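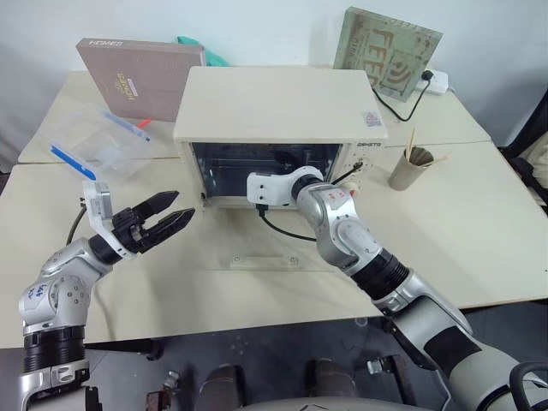

I've been itching to write up the toaster oven results since September, and the last batch finished this morning, so away we go!

Quick refresher for anyone new. We train our two-armed setup by having a person drive the arms through a chore, over and over, then fitting a policy to those recordings. The chore at the moment is a countertop oven: open the door, put something in, close it, turn a knob. It sounds easy until you try it. A clear door is rotten to see on camera, and a knob gives you almost nothing to grab.

Our first policy, which we called Roy, learned from 387 demos and copied the average of them beautifully. It would float up to the knob, hesitate, and twist the air beside it. Godfrey Laizer looked at the playback and asked why we were treating every second of a demo as equally important. Most of each recording is just arms travelling across a table. The bit that matters is tiny.

So we tried weighting the training by contact. Any slice of a demo near a moment of touching (handle, knob, rack) counts for more, and the travelling counts for less. Same recordings, same network, one extra number per time step. Florencio Cordero had it coded up before lunch and we named the new one Losine.

And wow, what a difference! Over 112 trials each, Roy managed the whole chore 41 times and Losine managed it 83 times. I reran the scoring because I didn't believe my own spreadsheet. The biggest gain was on the lower knob, where an arm often blocks the head camera's view and the policy has to lean on the wrist camera.

It's still bad at a few things. If the oven gets bumped sideways, Losine sometimes goes for where the handle used to be, and pushing the weighting too far made the arms jerky on the approach. We tried 12 settings and only the middle few were any good. I'd also like to know if this holds on a different oven, as all our demos use the one model.

Next up is shuffling the clutter behind the oven between runs, then a drawer. Godfrey has dibs on the drawer.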